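Ziveo Shape Insertion: Controller Package and Recordings

Maintained by the Civum manipulation software group, Bultudgate site
Status: maintained; interface frozen since August

Purpose

This package contains the planning and control software used at Bultudgate for shape insertion, together with the recordings on which the current version was tuned. It is intended for groups who wish to run the controller on their own arm, or who need recorded insertions for work on perception and contact handling. It is not a general grasping package, and the planner makes no attempt to find objects outside the work area set in the configuration file.

Contents

The release holds 1097 recorded attempts, the controller source, the calibration tools and a replay viewer. Each attempt is stored in its own folder with joint positions, gripper width, estimated wrist force and the video streams. Control runs at 20 Hz. Video is matched to the control log by timestamp at load time, and the raw timestamps are kept.
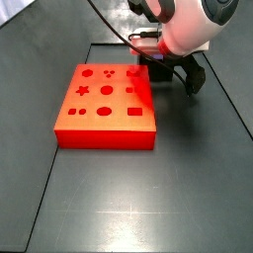
Calibration must be repeated whenever the fixed camera or the table has been moved. The tool writes a single file, workspace.cal, which the planner reads once at start-up. If the file is missing the planner will stop with an error and will not fall back on default values. Users upgrading from version 2 should delete their old file first, as the axis order has changed.

Planning

The planner works in four stages: approach, grasp, carry and align. The first three follow fixed routines with limits on speed. The align stage compares the outline of the held piece with the openings found on the target and selects the one with the best fit. Where two openings score within the margin set by match_gap, the planner holds position and requests a fresh view. Operators may also name the opening directly, which bypasses the comparison. 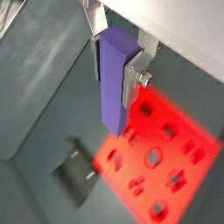 Alignment relies chiefly on the wrist view. The fixed view is used to place the target on the table, but it has too little detail near the gripper to correct small errors in angle. With a long, square-sectioned piece such as the purple block, held upright between the fingers above the red plate, the lower end is the part that matters, and the outline estimator takes its edges from there. One finger may hide much of a side face, so the estimator accepts a partial outline provided that two neighbouring edges at the tip are found. Blur during travel is expected, and views taken above the speed limit in align.yaml are discarded.

Known limitations

The opening detector is sensitive to coloured reflections on glossy or strongly lit targets. Openings missed in the first view are searched for again from a second position, which lengthens the attempt.

The force estimate drifts during long sessions. It should be reset with the gripper empty and the arm still.

In 13 attempts the wrist stream ends before the control log does. These are marked short_video in the index and are left out by the default loader. They remain suitable for work that uses joint data alone.

Terms of use

The software and recordings may be used for research and teaching. Work that makes use of them should cite the Ziveo release and state the version. The outline estimator was adapted from the Lưu toolkit and keeps its own licence, a copy of which is in the licences folder. Corrections to the index should be sent through the issue tracker with the attempt number in the title.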